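Black, and other things I have been told are black

My sister-in-law Leonie Sutcliffe is getting married again in April and has asked the guests to wear black. All of us, head to toe. She saw it somewhere online and the photos looked very chic. I said that would be easy, I own almost nothing else, and then I got my clothes out and stood them next to each other in daylight.

I own one black thing. The rest are former blacks. There is a cardigan that has gone the brown of weak cola, two pairs of trousers heading for navy, and a T-shirt I bought on holiday in my twenties that is now best described as green. On their own, each of them passes. Put them on the same person and I look like a paint chart for a funeral home.

I have since read far too much about this. Most black dye is a mix of other colours, and they don't all leave at the same speed, so what you're left with depends on who stayed behind. Cotton sheds it fastest. Polyester hangs on for decades, along with every smell it has ever met.

What the internet says

The internet says vinegar. The internet says vinegar about everything. It also says salt, black coffee, strong tea, ground pepper and, on one Flikedia page I'd rather not revisit, beer. I tried the coffee. Two pots of it, in the rinse, with the cardigan and the less navy of the trousers. The cardigan came out the same brown but now with an alibi. The house smelled terrific.

The sensible advice is duller. Turn things inside out, wash them cold, use half the detergent you think you need, keep them out of the dryer and out of the sun. Wash darks with darks and don't let the load sit in a heap. 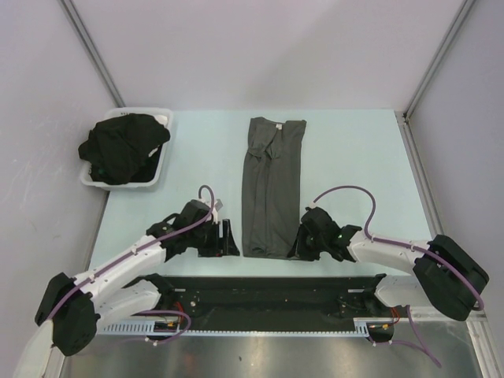

Dyeing it yourself

So I bought dye. Harish Uniyal from next door swears by a brand called Umis and has a very black pair of jeans to back him up, so I got two packets and followed the instructions, apart from the bit about weighing the clothes, as I don't have a scale that goes up to cardigan.

It mostly worked. The cotton took it beautifully. The stitching, being polyester, did not, so my trousers now have crisp tan seams down both legs, like something a rodeo clown would wear to a job interview. The laundry tub is grey for good. So are two of my fingernails, though I'm told they grow out.

Harish came over to look and said I should have bought the polyester one as well. He could have mentioned this at the fence.

Things that helped, a bit

A fabric shaver. Half of what I took for fading was fluff, and the cardigan lost ten years in an evening.

Drying in the shade. My clothesline gets full sun from breakfast onward, which I had always considered a selling point of the house.

Hanging things up the minute they're done. I'm terrible at this one.
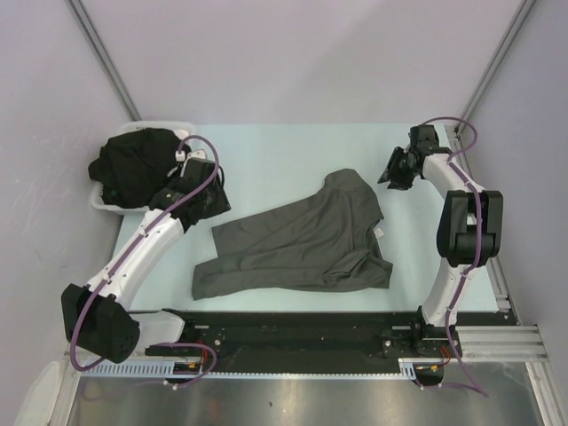
Giving up and going shopping

In the end I went to Milisar and bought a dress. The woman in the fitting room asked what the occasion was, and when I said a wedding she took her hand off my arm and said she was sorry for my loss. It cost more than I wanted to pay and it says dry clean only, so I expect to wear it once and then be afraid of it.

I rang Leonie to tell her I was sorted. She said lovely, and by the way, they were thinking of relaxing it to "dark tones" because Godelieve Coppens, who is somebody's aunt, looks washed out in black. Navy would be fine. Brown too, if it was a deep brown.

The cardigan is back in the running. If anyone has a method for tan stitching that doesn't involve a laundry marker, the comments are open. I've already done one leg with the marker.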